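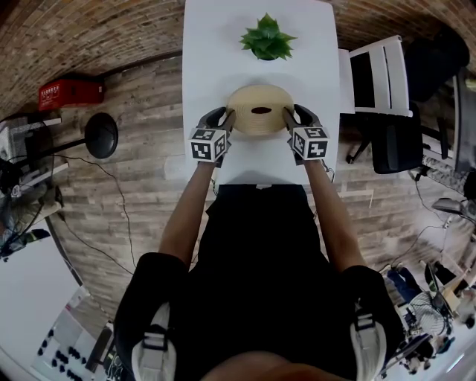
白いテーブルの上で、左右の手持ちグリッパーが丸い品を両側から挟んだところ。Trunhamの作業場。

右手だけ16コマ遅れていた Sirnilportの双腕ロボットが途中停止、収録351本を使用中止に

TrunhamでロボットのためのデータをとっているSirnilportが、9月に入って収録の一部を使用中止にしました。数にして351本。きっかけは、Potvilleの試験室で双腕ロボットが器を持ち上げている最中に、右の指だけ閉じたまま離さなくなって非常停止がかかった件です。けが人はなし。器はひとつ割れました。

最初に聞いたときは「ああ、ロボットのほうが壊れたんだな」と思ったんですよ。私だけじゃなくて、Potvilleの人たちも最初の二日くらいはそう思っていたそうです。腕を疑って、手首のモーターを疑って、指先のゴムまで取り替えて、それでも直らない。で、原因はどこにあったかというと、腕のあるPotvilleではなくてTrunhamの側、人が手で持って動かすグリッパーの記録のほうにありました。

話が少しややこしいので、順番に書きます。取材はTrunhamの作業場に半日、Potvilleには電話で二回。専門の方には物足りないところもあると思いますが、そこはご勘弁を。

Potvilleで起きたこと

止まったのは午前11時すこし前。Þrastardóttirという名前の双腕機で、社内ではみんな「スラスタ」と縮めて呼んでいます(発音が難しいんです、私も録音を聞き返しながら練習しました)。腕は2本、それぞれの先に二本指のグリッパーがついています。

やらせていたのは、テーブルの上の丸い器を両側から挟んで、少し持ち上げて、向こう側に置き直すという動作でした。左右の指で挟む、持ち上げる、運ぶ、降ろす、離す。人間なら考えもせずにやることですけれど、双腕のロボットには最後の「離す」が案外難しい。左右がそろって開かないと、器が片方に引っぱられるからです。

その日は、まさにそれが起きました。器がテーブルに触れて、左の指が開いた。右は閉じたまま。ところが腕のほうは「もう離した」つもりで次の位置へ動き出します。器は右の指にくわえられたまま横へ引きずられて、テーブルの縁を越えて床に落ちました。陶器だったので、それはもう派手に割れたそうです。

右腕はそのまま53ミリほど余計に……と書きかけて、担当の方に直されました。「ほど」はいらないそうです。記録上、右腕は予定の経路から53ミリ外側で力の上限に引っかかり、そこで自動停止。ほぼ同時に、横で見ていた試験員が非常停止のボタンを押しています。どちらが先だったかは、記録の刻みが粗くて決められないとのことでした。

試験員が立っていたのは、床に貼った黄色いテープの外側です。破片はテープを越えて飛びましたが、保護メガネをかけていて無事。ここは良かったところですね。良くなかったところもあって、テープの位置は「腕が届く範囲」で決めてあって、「腕が落とした物が飛ぶ範囲」は考えていませんでした。この点は再開の条件にそのまま入っています。後ろのほうで書きます。

そもそも何を記録しているのか

Potvilleの腕は、決まった座標をなぞって動いているわけではありません。人がやった動作の記録をたくさん集めて、それを手本に動き方を覚えさせています。その手本を作っているのがTrunhamの作業場です。

作業する人は、両手に一台ずつグリッパーを持ちます。引き金を引くと二本の指が閉じる、大きなトングみたいなものだと思ってください。手首の近くに白い立方体がついていて、白黒の四角い模様が印刷してあります。カメラがこの模様を読んで、グリッパーが空間のどこで、どちらを向いているかを割り出す仕組みです。指がどれだけ開いているかのほうは、模様からはわからないので、グリッパーの中の小さなセンサーが別に記録しています。

つまり「手がどこにあるか」と「指がどれだけ開いているか」は別々の道を通ってくるんですね。あとで一本の記録に束ねる。ここ、今回の話の急所です。

私が見せてもらった作業も、白いテーブルの上で丸いものを両側から押さえるところから始まりました。テーブルの向こうの端には小さな多肉植物の鉢が置いてあります。肘の高さがどう、指の角度がどう、と作業の人たちは細かいことをずいぶん気にします。見ていると簡単そうで、私も一度持たせてもらったんですが、まあ思ったところに指が行かない! 自分の指なら見なくても器の縁がわかるのに、グリッパーだと当たった感触がワンテンポ遠いんです。三回やって、まともに挟めたのは一回だけでした。
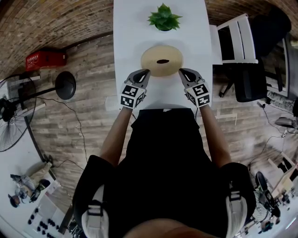
右の開閉だけが遅れて届く

原因を突きとめたのは、収録の点検を担当しているAuður Snorradóttirさんです。Potvilleから送られてきた停止時の記録と、手本にした収録を横に並べて、ひとコマずつ送っていったそうです。

「手首の位置はきれいなんです。左右ともぴったり合っている。なのに右の指だけ、映像では開いているのに数字では閉じているところがあって。最初は自分の目が疲れたんだと思いました」

目は疲れていませんでした。右のグリッパーの開閉の値が、映像に対してきっちり16コマ遅れて記録されていたんです。ばらつきもなく、どの収録を見ても16コマ。

これが映像を普通の速さで流していると、まず気づきません。私も見せてもらいました。器が置かれて、両方の指がぱっと開く。横に出ているグラフでは、左の線がすとんと上がって、少し遅れて右の線が上がる。言われてから見れば「ほんとだ」となりますが、言われなければ、右手の動きがちょっとのんびりした人だな、で終わりです。

遅れの出どころは、8月に入れ替えたグリッパー用の内部ソフトでした。通信が一瞬途切れたときに値を取りこぼさないよう、開閉の数字をいったん溜めてから送る機能が入ったんですね。それ自体は悪くない考えです。実際、値が抜ける不具合はこれでなくなったそうで。ただ、溜めてから送った値には「測った時刻」をつけなければいけないのに、右側のグリッパーでは「届いた時刻」がついていました。左側はその前の週に修理に出していて、戻ってきたときには一つ新しい版のソフトが入っていた。だから左は正しくて、右だけずれた、というわけです。

もし左右とも同じようにずれていたら? とSnorradóttirさんに聞いてみました。「もっと見つけにくかったと思います。両方そろって遅れるなら、器は引っぱられませんから。ロボットの動きがなんとなく鈍い、で何週間も過ぎていたかもしれません」とのこと。片方が先に修理に出ていたおかげで早く表に出た、と言えなくもないんですが、割れた器のことを思うと運が良かったとも書きにくいです。

どうして点検をすり抜けたのか

収録は毎日、夕方に点検しています。見ているのは、模様がちゃんと読めているか、映像が抜けていないか、左右の手の位置に飛びがないか、開閉の値が範囲に収まっているか。今回の収録は、このどれにも引っかかりませんでした。値はちゃんとあって、範囲にも収まっていて、ただ時刻が違っていただけですから。

ソフトを入れ替えたときの確認も、やってはいたんです。引き金を引いて、画面の数字が変わるのを見る。変わった、よし。手順書にはそう書いてあって、書いてあるとおりに実施した記録も残っていました。問題は、数字が変わることは見ても、いつ変わるかは見ていなかったことです。手順書のこの行は、溜めてから送る機能がまだなかったころに書かれたもので、当時はそれで足りていました。

現場の責任者のHeiðrún Ingvarssonさんは、ここをかなり気にしていました。

「作業した人の持ち方が悪かったのではないか、という話が最初に出てしまったんです。右手の離し方が遅いと。実際に何人かには、もっと早く開いてくださいと伝えてしまいました。これは謝りました」

そうなんですよ。ずれが見つかる前の数日間、Trunhamでは右手を早めに開く練習をしていたんです。なので、その期間の収録は時刻を直しても右手の動きが不自然に早い。機械のずれを人間が埋めようとして、別のずれが混ざった格好です。聞いていて、これがいちばん厄介だなと思いました。

351本をどうするか

内部ソフトを入れ替えてから収録を止めるまでに、同じ右側のグリッパーで録ったものが351本。Sirnilportはこれを全部、ひとまず学習に使わない置き場に移しました。

理屈の上では、右の開閉の値を16コマぶん前にずらせば元に戻ります。遅れが一定だったので、そこは助かったと。ただIngvarssonさんは、計算だけで直したものを黙って元の置き場に戻すのは避けたいそうで、直した収録には印をつけ、映像と突き合わせて人が一本ずつ見てから戻すことになりました。右手を早く開く練習をしていた期間のものは、直さずに録り直しです。

録り直しはもう始まっています。私が行った日も、テーブルに丸い敷物のようなものや器が出ていて、二人が交代で作業をしていました。扇風機が回っていて、れんがの壁の前で、静かなものです。話し声より、グリッパーの引き金のカチカチいう音のほうがよく聞こえました。
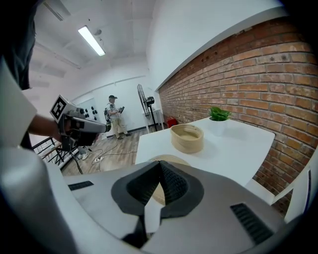 手持ちグリッパーのカメラから見た作業場。れんが壁の前の白いテーブルに、楕円の器と小さな鉢植え。

カメラはグリッパーの側にもついていて、二本の黒い指がいつも手前に大きく入ります。今回の点検では、この映像が頼りになったそうです。指が開いた瞬間が目で見えるので、数字のほうが遅れていればすぐ比べられる。上から見下ろす映像だけだと、手の甲やグリッパーの胴体で指先が隠れてしまうことがあって、開いた瞬間をコマ単位で決めるのは難しいとSnorradóttirさんは言っていました。

変わった手順

収録の前に、左右のグリッパーの指をカメラに向けて、同時に三回開け閉めすることになりました。映像の開閉と数字の開閉を機械に比べさせて、左右どちらかが2コマを超えてずれていたら、その日の収録は始められません。朝いちばんと、昼休みのあとと、電池を替えたときにやります。

私もやらせてもらいました。これは簡単! 三回カチカチカチで、画面に緑の印が出ます。出るとちょっとうれしい。

内部ソフトについては、左右で版が違うときに収録の画面が赤くなるようになりました。修理から戻ったグリッパーは、対になる相手も同じ版に入れ替えるまで棚から出せません。前は「動けば使ってよし」だったそうで、これは現場の人から、急ぎの日に予備が使えなくなるのは困るという声も出ています。Ingvarssonさんの返事は「困るのはわかるけれど、そこは困ってください」でした。

手順書の「数字が変わることを確認」という行は「映像の指と数字が同じコマで変わることを確認」に書き直されました。一行の変更に会議が二時間かかったと、参加した方がこぼしていました。どのコマを「開き始め」とみなすかで揉めたんだそうです。

Potvilleの側

腕のほうにも手が入ります。いままでは手本のとおりに動くだけで、指がほんとうに開いたかどうかを確かめる前に次の動作へ移っていました。これからは、両方の指が開いたことをグリッパー自身のセンサーで確かめるまで、腕は横に動かない。開かなければその場で止まって人を待ちます。

試験で使う器は、当分のあいだ陶器をやめます。床の黄色いテープは外側に広げて、テーブルの縁には低い囲いをつけるそうです。囲いの高さはまだ決まっていません。高すぎると腕の肘が当たり、低いと破片が越える、という相談の途中でした。

力の上限も下げる方向で調整しています。ただ、下げすぎると重い器を持ったときに何でもないところで止まってしまうらしく、このあたりの数字は試験を再開してから詰めるとのこと。再開の日取りは、直した収録の確認が済んでからで、いまの時点では出ていません。

ほかに同じずれはないのか

読者の方が気になるのはここだと思うので、聞いてきました。同じ版の内部ソフトを入れたグリッパーは、Trunhamには右側用のその一台だけ。予備機は古い版のままだったので、溜めてから送る機能がそもそも入っていません。それより前の収録も抜き取りで調べていて、取材の時点ではずれは見つかっていないそうです。ただし全部は見終わっていません。

もうひとつ、模様から割り出す手首の位置のほうはどうなのか。こちらは映像そのものから計算しているので、映像と時刻がずれる余地がないという説明でした。カメラどうしの時刻が合っているかはまた別の話で、こちらも今回ついでに調べ直しています。

帰りがけにSnorradóttirさんから、直した収録と元の収録を並べた映像を見せてもらいました。左右の線がそろってすとんと上がるほうと、右だけ遅れるほう。もう見間違えません、と言ったら、じゃあ点検を手伝ってください、一本ずつなので人手が足りないんです、と真顔で言われました。お断りしましたが、結果が出たころにもう一度Trunhamに寄るつもりです。録り直しの進み具合とPotvilleの再開については、わかりしだい続報を載せます。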